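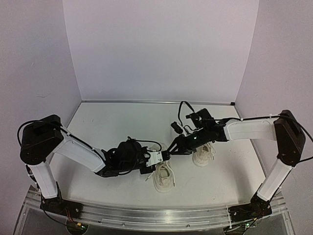
Pale work surface with white walls on three sides, Mirnside.

Home Products Repairs Newsroom Stockists Contact

BRUNNER OPENS SHOE LACE ROOM AT MIRNSIDE AND ADDS A SHORTER SNEAKER LACE

NELTTHORPE, July — Brunner, the maker of shoelaces and shoe care goods, has opened a room at its Mirnside building for work on laces and laced shoes. The company is also adding a new length to its Fusham line of flat white laces, made for low sneakers with fewer eyelets.

The new lace goes on sale this month in stores that already carry the Fusham line, and at the Brunner counter in Neltthorpe. It comes in white and natural. Black will follow in the fall.

Brunner has sold Fusham laces in two lengths up to now. The shorter of the two was cut for a shoe with seven pairs of eyelets, and customers with lower shoes told the counter staff that they were left with long loops that dragged or had to be tucked into the side of the shoe. Over the past year the counter took back 350 pairs for being too long. Most of those buyers asked if a shorter one was coming.

"We kept telling people to tie a double bow," said Mirjam Frei, product manager at Brunner. "That works, but you end up with a big knot on a small shoe. They wanted a lace that fit, and it was a fair thing to ask for."

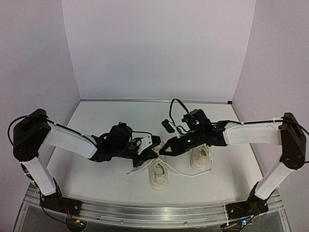

Sneakers in particular vary a good deal from one model to the next. A thick tongue takes up lace. So does a padded collar, and a wide foot spreads the two sides of the shoe and takes up more. Brunner settled on the new length after looking at 1,614 pairs of shoes brought in for repair or cleaning, with the eyelet count and the lace length written on each repair ticket.

The tips have changed as well. Earlier Fusham laces had a clear tip 15 millimeters long, and some customers found that it bent when pushed through a tight eyelet. The tip on the new lace is 11 millimeters long and slightly stiffer. The older lengths will get the same tip when present stock runs out. Packs with the new tip will have a gray band across the back of the card.

The weave is the same flat cotton blend as before. Brunner looked at a round lace for the shorter length and decided against it, mainly for the way round laces work loose on light shoes. A flat lace also sits better across the top of a sneaker, where most people see it.

"Pull it across the shoe before you thread it and you can see whether it is lying flat or has a twist in it," Frei said. "It takes a second. A twist at the bottom goes all the way up, and then you're undoing six rows to get it out."

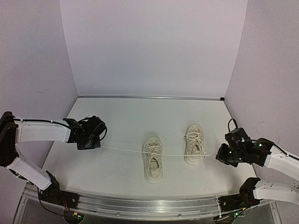 The company is putting a small lacing card in every pack, starting with the new length. One side shows the plain crisscross that most people know. The other side shows straight bars, which use less lace and can help when a pair is a little short. The card also has a printed rule along one edge for measuring an old lace — lay it out straight, tips included, and read the total.

Care instructions are unchanged. Take the laces out of the shoes, wash them in a mesh bag in cool water with other light colors, and let them dry flat. Do not put them in the dryer. Bleach will yellow the natural lace over time and should be kept off the white one too. Laces that have gone gray at the eyelets usually come clean with a soak in warm soapy water before washing.

The Mirnside room is on the ground floor, behind the packing area. It is not open to the public. Repairs and cleaning are still taken in at the Neltthorpe counter, and customers should bring shoes there as before, with the laces left in. Pairs handed over before noon are logged the same day.

Customers who bought the older short length and would like the new one can swap an unopened pack at the counter through the end of September. Opened packs can be exchanged if both laces are there and have not been cut. A receipt is helpful but is not required. Stores outside Neltthorpe are free to set their own terms on exchanges, so please ask first.

Store owners who want the new length added to a standing order should write to the Brunner trade desk and give their account number and the number of cards they need for each color. The display hooks are the same size as for the older packs.

About Brunner
Brunner makes laces, insoles, brushes and polish for everyday shoes. Its products are packed at Mirnside and sold through shoe stores, repair shops and its own counter in Neltthorpe.

Press contact: Mirjam Frei, Brunner, Neltthorpe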